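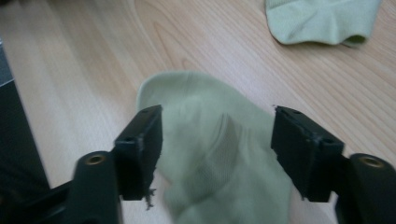 Sage-green socks on a wooden tabletop.

Happy March, everyone! I've had so many emails about the Torkavby Trail since the last newsletter that I'm giving the whole column over to it, and specifically to feet, as that's what most of you asked about. Fair enough. I did the full 284 miles last fall and I thought about my feet for most of them.

First, the shoes. I started out in a pair of heavy Sternis boots I'd had for years and loved, and by the time I got to Harnari I'd gone off them completely. Great for snow and rocks, way too much boot for farm tracks and canal path. My heels were a mess! I mailed them home from the little post office there (it shuts for lunch, so plan ahead) and did the rest in plain old trail runners, one size up from what I wear at home. Go a size up. My feet were noticeably bigger by late afternoon every single day, and the long downhill into the valley is murder on your toes if there's no room in front.

Socks are more personal and I know some of you have strong feelings. I like thin wool ones, crew height, and I carry three pairs: one on, one drying on the back of my pack, and one that never gets walked in. Those last ones are for evenings only. I'd give up my camp mug before I gave up clean evening socks. 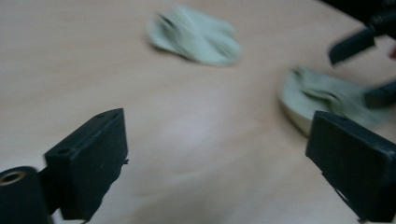 I change at lunch, too. Shoes off, socks off, ten minutes with my feet up on the pack, then the fresh pair on. My husband thought this was a big fuss over nothing until about mile 17 of his first long day, and now he's worse than I am.

Blisters next. Tape the hot spot when you first feel it, even if you're almost at a stop and everybody else wants to keep going. I ignored one on my little toe for a whole afternoon and ended up taking two rest days at the Oyelaran guesthouse, which has very good soup and a bathtub, so it could have been worse. They'll hold a package for you if you write to them first – I had more tape and a new pair of insoles waiting. The trail passes right by the gate at mile 189, and there isn't another decent store until mile 232, so stock up on whatever you need while you're there.

Somebody asked whether you should toughen up your feet ahead of time. I've tried the rubbing alcohol thing and all I got was dry skin. Walking helped a lot more – a few long days back to back, with the pack on, in the shoes you're going to wear.

Next month I'll get to food, including the great instant potato debate. Keep the emails coming!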